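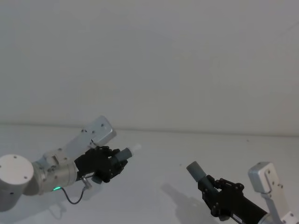 Kasten to stand in Fluvthorpe council by-election

I'm Jannik Kasten, and I'm putting my name forward for the Fluvthorpe seat on Ruvanham council. You may have met me already, as I've been on a lot of doorsteps lately (sorry to the lady on Tamen Road whose tea I interrupted twice!).

I lost this seat last time by 164 votes. It stung, I won't pretend it didn't, but 1,047 of you backed me and plenty of you have been on at me ever since to have another go. So I am!

What I'll be pushing for

Top of my list is the number 13 bus. It stops running at teatime, and if you work a late shift at the hospital you're walking home or paying for a taxi. I want the evening service back. More than 700 of you have signed our petition so far, and I'll be handing it in at the town hall on Tuesday.

I'd also like council meetings moved to 7pm, when people with jobs can get to them, and a straight answer on what's happening with the old library.

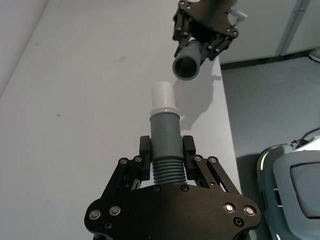
Come and have a chat

My agent, Gervásio Medeiros, and I will be at the Pawłowska Café from 10am every Saturday until polling day in May. Bring your moans, bring your ideas, bring the dog. You don't have to be voting for me, and if you're undecided I'd love to hear why.

Press enquiries: please ask for Gervásio at the campaign office. He answers his phone far more often than I do.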